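Last touched in June. Answers are short, I'm doing these between batches. If yours isn't covered, write to the Velcombe desk and put "oats" in the subject line or it goes to the wrong inbox.

# Velcombe rolled oat line: questions we keep getting

## Before you buy

**Do I need hulled oats to start with?**
Yes. Groats only. The line has no dehuller. If you're buying whole oats from a farm you need a separate hulling step first, plus a sieve to pull out the unhulled ones. One percent hulls is too many, people find them in their teeth.

**What's in the basic set?**
Steamer, conditioning bin, roller, belt dryer, cooler. Packing is extra. The Dillent bagger fits straight on the end of the cooler, others need an adapter chute.

**How much does it make?**
800 pounds a shift if the groats are clean and someone keeps the hopper full. Less for thin flakes. Don't plan your orders on the top number.

**Can one person run it?**
Once it's warm, yes. Start-up is easier with two.

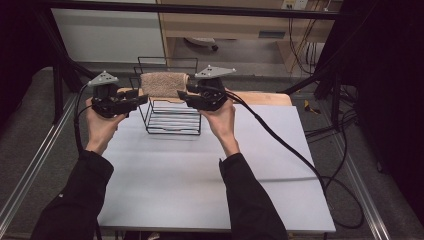

## Steaming and conditioning

**Why steam at all?**
Two things. It stops the enzyme that turns the fat bitter, and it softens the groat so it flattens and doesn't shatter. Skip it and the oats taste like old paint in a few weeks.

**How long?**
20 minutes at full steam for regular flakes. Start the clock when the outlet probe hits temperature, not when you open the valve. Most calls we get about bitter oats are this.

**My groats come out gummy.**
Too much water in the steam. Drain the condensate trap. Still gummy, check the slope on the supply line, it should fall away from the steamer.

**Do I have to use the conditioning bin?**
Please do. 15 minutes with the lid on. Moisture evens out between the outside and the middle. Straight from steamer to roller gives you flakes with a hard white center and alot of dust.

## Rolling

**What gap do I set?**
Depends on the product. Start wide, close it a little at a time, look at the flakes after each change. The dial on the older rollers reads wrong once the bearings wear, so go by a feeler gauge.

**Thick on one side, thin on the other?**
Rolls are out of parallel. Back off both adjusters, gauge each end, bring them in together. If it drifts again within a shift the lock nut is worn.

**Flakes stick to the rolls.**
Scraper blade. Nearly always. Take it off, clean it, check the edge for nicks, refit so it touches along the whole length. Groats that are too wet will do it too.

**Can I make quick oats on the same roller?**
Yes, but cut the groats first. Cut into 3 or 4 pieces, steam, roll thinner. Squeezing whole groats thinner just gives you big fragile flakes that break up in the bag.

**What about barley or rye?**
Both work. Rye wants longer in the bin. Barley is harder on the scraper. Full clean down in between if your label says anything about allergens, and talk to your inspector before you run wheat on it. We can't answer that one for you.

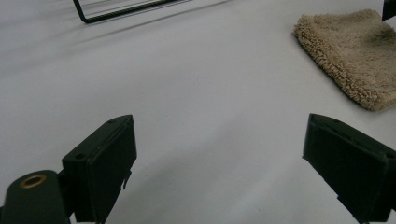 ## Drying and cooling

**What moisture am I aiming for?**
Whatever your buyer's spec says, and for shelf life stay under 12 percent. Test after cooling. Warm flakes read funny on most meters.

**Flakes are turning brown at the edges.**
Belt too slow or bed too thin. Speed it up before you touch the heat.

**Can I bag them warm?**
No. They sweat in the bag, then clump, then mold. Let the cooler do it's job.

## Cleaning

**Wet or dry?**
Dry for the roller and the cooler. Brush, vacuum, food-safe cloth. The steamer can be washed, but dry it fully before closing it up. Water left in the roller housing turns oat dust into cement. Power off and locked out before a hand goes anywhere near the rolls, every time.

**How often does the dryer belt come off?**
Every 5 weeks in normal use. Sooner if you can smell toast.

## Parts and service

**Who do I call about the Kárason rolls?**
Us, first. Send the serial number from the end plate. Baldur Þrastardóttir handles regrinding and will tell you if they're worth doing again or not.

**Does the Loleter steam valve fit the older steamer?**
Yes, with the longer gasket. Order them together.

**Do you keep scraper blades in stock?**
Yes. Buy two.

**Is there a printed manual?**
Ships in the control cabinet, inside the door. Lost it? Ask and we'll mail another. The page on belt tension in the first printing has the arrows backward, so turn the tensioner clockwise to tighten.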